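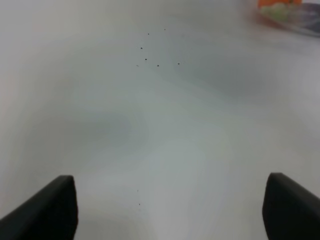
The monitoring mission in Taheri district published its closing report in September, and several readers have asked me to set out my own view of it. I served with the mission as a reporting officer for two rotations, and left before the final text was agreed. What follows is a personal account and does not represent the position of the Sondavik Institute, which seconded me, or of any party to the ceasefire.

The report records 544 incidents over the life of the mission. An incident, under the definition we were given, was any use of force, threat of force or obstruction of movement attributed to one of the signatories or to a group acting with their knowledge. The definition was wide, and deliberately so. It placed a roadblock manned by two boys with a rope in the same column as the shelling of the grain store at Morby. Each entry was graded afterwards for severity, but the grading was done at headquarters, and the public has tended to quote the total without it.

Of the 544 entries, 114 were classed as serious. That class included deaths, injuries needing hospital care, abductions and the burning of homes. I have no quarrel with the classification as a whole. My concern is with the way entries moved between classes in the last months, when both signatories were pressing for the mission to end and each had reasons for wanting a quiet final quarter.

The night at Morby is the case most often raised with me. Gunmen entered the town from the river side shortly after 11 p.m., set fire to the houses nearest the ford and fired on people who ran towards the school. Our team was at the Taheri post and did not have clearance to travel after dark. We reached the town at first light. Six people had been killed by the account of the town council, and by the account of the clinic the number was higher, as two of the wounded had been taken across the river by relatives and could not be traced. The report gives six. I understand why it does, and I would probably have given the same number under the rules, but the clinic's account ought to have appeared in a footnote. It was in the field return.

Thulani Buthelezi led the team that morning. He had worked on three earlier missions and had a settled method for such visits: he spoke first to the people who had lost something, then to those who had heard something, and only then to anybody holding an office. He wrote in pencil and read each statement back to the person who had given it. Several of the statements he took at Morby were amended in this way, one of them four times. The procedure is slow, and a visit from our team could take most of a day where the joint committee allowed for two hours. I never saw one of his returns successfully challenged.

Hendrik Oosthuizen, who managed verification at headquarters, held a different view of our work and put it to me with courtesy on several occasions. His argument was that a monitoring mission survives on the consent of the parties, and that a return which cannot be defended line by line in front of both delegations will be used to discredit those that can. He therefore preferred the lower number wherever two were available. I believed then that this favoured whoever controlled the hospital road. I still believe it, although I have come to think better of his reasons. The delegations did go through the returns line by line. I attended one such session, at Prultlow, and it lasted until the generator was switched off for the night.

Prultlow deserves a word of its own. The talks were moved there because neither side had held it, and the hall at the agricultural college was large enough to seat both delegations without a shared entrance. The arrangement worked tolerably well. The town paid for it, however, in closed streets and in a market that lost its Monday trade for the whole of the dry season, and the report does not mention this at all. Ceasefire documents seldom record what it costs a place to host them. The college principal kept a ledger of broken furniture and unpaid fuel, and I hope that somebody has since settled it.

On the matter of civilians who tried to surrender to armed groups, the report is weaker than it should be. We took statements from people in the hill villages above Taheri who had walked out with their hands raised, carrying white cloth, and had been fired upon. The statements agreed in their main points and came from families who had not met one another since leaving. They were entered as "unverified" as the team had not been able to visit the place where the shooting was said to have happened. Access was refused six times. In my view, a refusal of access repeated to that extent is itself a finding, and the mission had the authority to say so under the annex on freedom of movement. It chose to list the refusals separately, in a table at the back, with no reference to what the team had been trying to reach.

I do not wish to leave the impression that the mission failed. The hospital road was open for longer than in either of the previous years. Prisoners were exchanged twice under our observation, once in heavy rain and without a list that both sides accepted, and the officers present on that occasion conducted themselves very well. Farmers on the lower ground brought in a harvest. I have met people who will say that these things would have happened in any case — I was there, and I do not think so.

The field returns are to be deposited with the Institute, where they will be closed for a period still under discussion. I have written to ask that the Morby returns and those from the hill villages be opened first, on the condition that names are removed, and that the families be told before anybody else. I have received an acknowledgement but no decision. Former colleagues who wish to add their names to the request may write to me at the usual address, and should say whether they are content for their rotation and post to be given.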